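Chapter 6
Sandwiches: Building, Closing and Serving

What you will learn in this chapter
How to set up a small work area for cold and warm sandwiches
The difference between an open-faced and a closed sandwich
How to place the top slice so that the filling stays inside
How to move a finished sandwich from plate to tray

Before you start, read again the pages on knives in Chapter 2 and the pages on eggs in Chapter 5. The fried egg from Chapter 5 is used in the first recipe.

A sandwich is often the first dish a student makes alone, and for this reason many students think there is nothing to learn in it. In the practical test at the Dakunum school kitchen, however, the sandwich task loses more points than the soup task. The taste is usually good. The points are lost on the building: the filling comes out at one side, the slices do not meet, the yolk breaks before the plate is on the table. All these faults can be corrected with practice, and this chapter is mostly about them.

6.1 The work area

You need less space than you think, but the space must be arranged before the bread goes into the toaster. Toast waits badly. After a few minutes it becomes hard at the edge and soft in the center, and a fried egg waits even worse.

Put down a mat or a sheet of strong paper first. It keeps the table clean, and at the end you can collect the crumbs in one movement. On the mat you place the cutting board, the plate on which you will build, and the serving tray. In the Brosau method, which we follow in this book, the board is at one side, the plate is at the far side, and the tray is close to the cook. Other books put the tray far away. Both ways are correct, but you should choose one and keep it for the whole course.

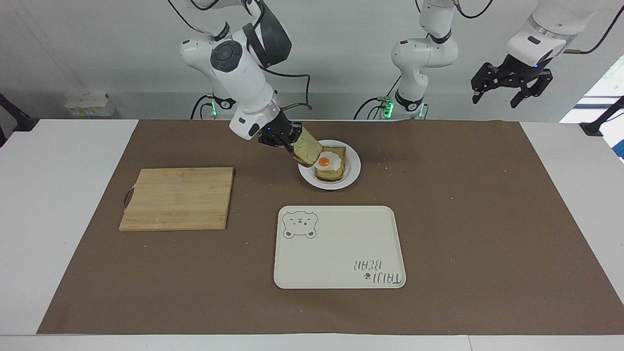

Figure 6.1 Adding the top slice of toast. The egg is already on the lower slice; board and serving tray are clear.

Look at the angle of the upper slice in Figure 6.1. Students often hold the slice flat and drop it from above. With ham this is no problem. With a fried egg the weight of the bread comes down on the yolk all at one time, and the yolk may break. It is better to bring the slice tilted, let one edge touch first, and then lower the other edge slowly. We call this "closing like a book".

Until the top slice is added, what you have is an open-faced sandwich. It can be served in this way too, with knife and fork, and then the position of the yolk is important for the look of the plate. In a closed sandwich the guest does not see the yolk before the first bite, so you may think only about balance. Try to choose an egg of nearly the same size as the bread. If the white goes far over the crust, fold it in before you close.

Words to know
Crumb: the soft inner part of the bread. The same word is also used for the small pieces that fall on the table. In this book we write "crumbs" for the small pieces.
Crust: the harder, darker outside of the bread.
Open-faced: with one slice only, the topping is visible.
Offset: when two slices do not lie exactly one over the other.

6.2 Choosing the bread

For the recipes in this chapter use square sandwich bread, not cut too thin. A thin slice bends when you lift it by the crust, and the filling slides. Bread with seeds or herbs is allowed in all recipes except 6.4, where the taste would be too strong for the Rirlow cheese. If you cannot find Rirlow, any mild white cheese that spreads easily will do.

Toast both sides to a golden brown. The side with the better color goes outside. This is a small thing - but it is in the marking sheet, and it costs no time.

Spread soft fillings to a finger's width from the crust. When the top slice is pressed down, the filling moves outward and reaches the edge by itself. If you spread it to the edge from the beginning, it will come out.

6.3 Correcting the top slice

Even careful cooks put the second slice a little to one side. Do not lift it off again, because part of the filling will come with it. Take it near the crust, with light pressure, and slide it until the corners meet. If it has gone over the rim of the plate, move the slice first and the plate afterward. Turn the plate only when the sandwich is square.

A small offset can be left when the sandwich will be cut in two. Cut through the middle, and the line of the cut takes the attention. For a sandwich served whole, the slices must meet on all four sides. In the Bright scoring table, printed at the end of the book, this is worth as much as the taste of the filling. 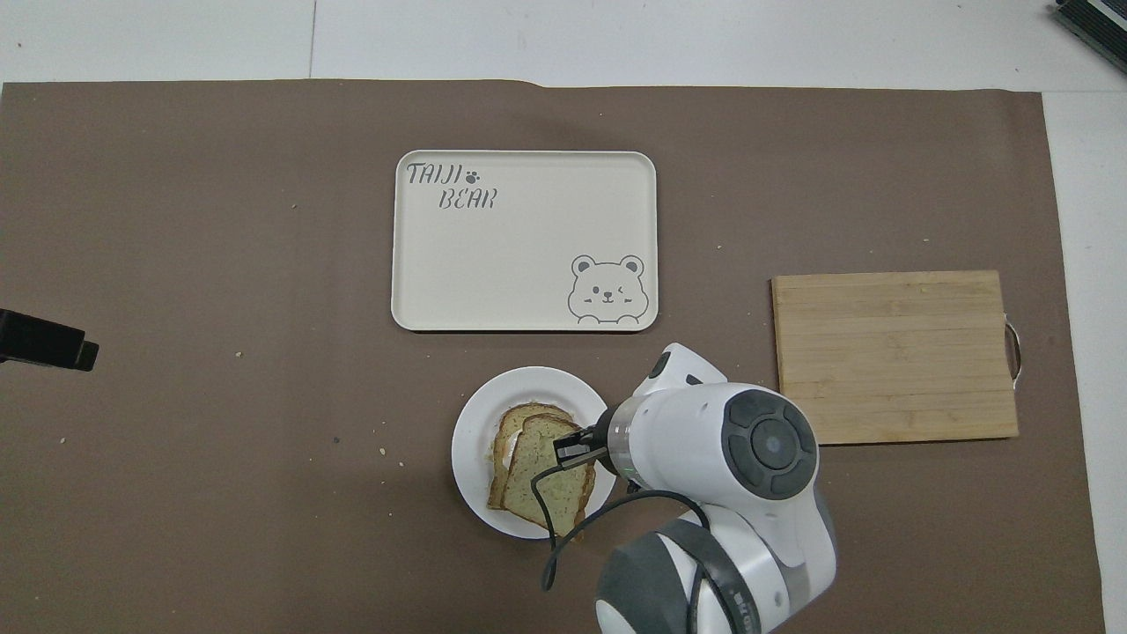

6.4 From plate to tray

The tray should stay empty until the sandwich is finished. If it has a printed design, turn it so that the guest can read it the right way up, and only then put the plate on it.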